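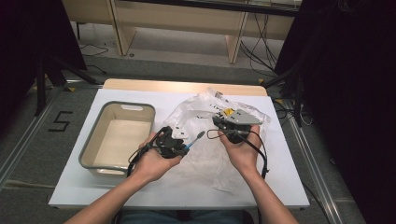 **Handheld gripper trials carry on at Laststead**

It has been a busy and rather cheerful stretch at the Laststead workshop, where our friends from Elteck have been putting two pairs of handheld grippers, the Furnival and the Idlow, through the same household chores (toothbrushes, plastic bags and all!). The tally stands at 873 runs so far, 63 of them done over because a cable got snagged. The Furnival feels kinder on the wrist, while the Idlow seems happier with thin handles, and we'd love to hear which you prefer. Come and try both on Sun 23 October.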